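Ese Abubakar
22nd October

Right, I said I'd do a thread on the fruit box, so this is the thread on the fruit box. Get a cup of tea, I've got opinions about grapes.
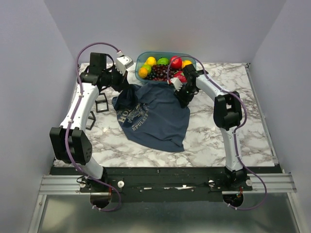 Lemons, limes, apples, grapes, one blue box. And a T-shirt still waiting to be folded, story of my life.

For anyone new: I gave up on fruit bowls in July. I had a lovely wide one (a wedding present, sorry Auntie) and every single week something at the bottom went furry before I found it. A bowl looks gorgeous and hides everything. So now it all goes in a see-through tub and I can keep an eye on the sides.

The tub is a Skakerus one. I'm not on commission, I just like it. It's meant for cupboards, I think? The sort of thing you'd put packets of rice in. But it wipes clean, it's sturdy enough, and I can pick the whole lot up in one go when I need the table back.

Which is constantly, because that table is also the folding table. And the post table. And the place where everyone puts things down "for a second".

OK, grapes. I put them in the middle and let everything else hold them up. My mum does grapes on top, very grand, like a painting. Mine get squashed less this way and they don't roll off when I carry the tub through to the other room. I will be taking no questions from my mum.

Apples I try to keep over to one side. Everyone tells you apples make other fruit ripen faster and I'm sure that's right, but I've only got the one tub and we eat them quickly, so they're just sort of in the corner being watched. Bananas are the ones I've properly banned. Bananas live on top of the microwave now.

Lemons and limes can go in any old how. They're the easiest lodgers in the world. I use the limes first because they go hard on me, and then I stand there at the sink trying to get juice out of something like a golf ball.

Somebody asked last time if I wash it all before it goes in the tub. No! Only when I'm about to eat it. I used to do the big wash the minute I got home and then the grapes sat there damp and sulking. Rinse a handful, eat a handful, done.

Now the T-shirt. Babatunde Adebisi has already messaged me to say "you can see your laundry", thank you Babatunde, very helpful. It's navy, the lettering's faded, and it's as soft as anything. I can't throw it out. It's been demoted to a house shirt and it's staying there until it falls apart.

I do have a way of folding these, for when I get round to it. Face down, flatten it with your forearm (much quicker than patting at it), sides in, sleeves back on themselves, then bottom up to the neck and once more. If it's got a big print on the front, keep the print on the outside so you know which one it is in the drawer. Mine are all navy. This matters.

Don't iron straight over old lettering, by the way. I did it to a Saber tour shirt I'd had for years and the letters came off on the iron. Inside out, every time. I'm still sad about it.

A few people liked the tabletop when I posted it before. I do love the marbly look, white with the grey running through it, but I'll warn you that a white top shows every drip of anything. Grape juice especially. I go over it with a damp cloth and then a dry one, and I keep the cloth on the radiator so it's always to hand.

Budget news for those who follow me for that: I stopped buying the ready-cut fruit pots from Ceklow after I went back through my receipts and added them up. 594 quid in a year! On melon, mostly! I had to go and have a sit down.

Whole fruit in the tub gets eaten. That's been the surprise for me. When it was in the fridge drawer we all forgot it was there, and now people walk past and take an apple without thinking about it.

Next on my list is the cupboard under the sink, which I've been avoiding. I've got my eye on some stacking baskets from Zudura but I want to measure up first, having learned my lesson with the shoe rack.

Also the last post had 917 likes and most of you were just arguing about whether tomatoes go in the fridge. They don't. Come and fight me in the replies, I'm off to fold a T-shirt.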